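**Furkport, July 29, 2021** – The refurbishing workshop at Trudach has changed the order in which it rebuilds donated desktop computers, after a review in May of machines returned by schools and small offices. Cooling fans are now replaced before the hard disk goes back in, and every case stays open on the bench until the cable runs have been checked.

The workshop has handled 2,344 desktop towers under its present contract with Brevusex, which collects office equipment and passes on anything worth repairing. Nearly 2,000 of them have gone out again. The remainder were stripped for parts or are waiting for a power supply.

According to the review, written by workshop lead Maham Rind, the most common fault in returned machines was overheating. In most of those cases the fan itself was sound. A loose cable had either worked its way into the blades or had been trapped under the fan housing when the case was closed. The second most common fault was a data cable pulled partly out of its socket, usually during the last few minutes of assembly.

Both faults were traced to the old sequence. The disk and its caddy used to be fitted early, while the fan was left until late. By that stage the space over the motherboard was crossed by drive cables, and the fan had to be worked in around them. Under the new sequence the tower is laid on its side, the disk is taken out with its caddy still attached and stood upright next to the case, and the drive cables are folded back towards the cage. The fan then goes in with a clear path above the memory slots.
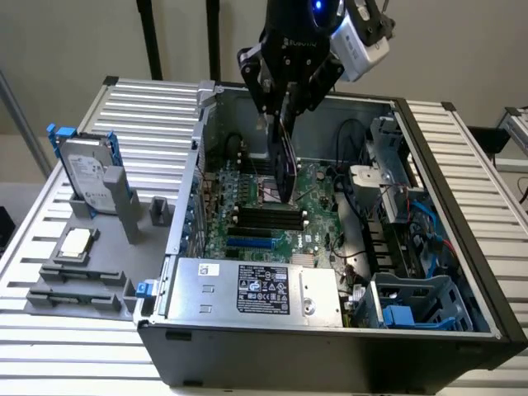
Fan leads are dealt with at the same point. The instruction sheet asks for the lead to be routed along the side of the case and tied once, with enough slack to unplug the connector without moving the fan. Two ties were used before. The second was dropped after it was found to pull on the connector in smaller cases.

Memory is reseated after the fan has been fixed, and the latches at both ends of each slot are pressed home by hand. Expansion cards follow. The disk goes in last, complete with caddy, and the data cable is pushed in until it stops and then checked with a light sideways touch. Power leads to the drive are checked in the same way.

Rind's report gives no separate figure for time saved. Bench time per machine is described as unchanged for the common tower types and slightly longer for those with a narrow drive cage, where the folded cables need to be held clear. The report recommends a short length of soft tape for this, to be removed before the side panel is closed.

Power supplies are left in place unless they fail the load test. Their labels are read and the rating is entered on the job card, as before. A machine with an unreadable label is set aside and does not go out.

The workshop has also changed how it stores removed disks. They were formerly laid flat in a shared tray, and on several occasions a disk was returned to the wrong tower. Each bench now has its own upright holder, and one disk is out at a time. The job card number is written on paper tape and stuck to the caddy, clear of the drive label.

Zaid Shboul, who runs the test area, said the first batch built under the new sequence had passed through without a fan fault. "It is a small batch and I would not read much into it yet," he said. "The cables are tidier when the side comes off, and that makes my part quicker." Each tower is run under load with the panel closed, then opened once more to confirm that nothing has shifted – a step that was optional until this summer.

Snorradóttir, the parts supplier, has agreed to deliver a further 1,000 replacement fans. These come with a longer lead than the previous type. The workshop asked for the change because the shorter lead could not reach the header on some boards without crossing the memory slots.

The revised instruction sheet is pinned up at all benches, and a copy is sent out with each pallet for customers who carry out their own repairs. It runs to two pages, with the fan and cable steps on the first and the disk, power and test steps on the second. Older copies should be thrown away. Machines already delivered are not being recalled, but any tower that comes back for another reason will have its fan lead rerouted before it is returned.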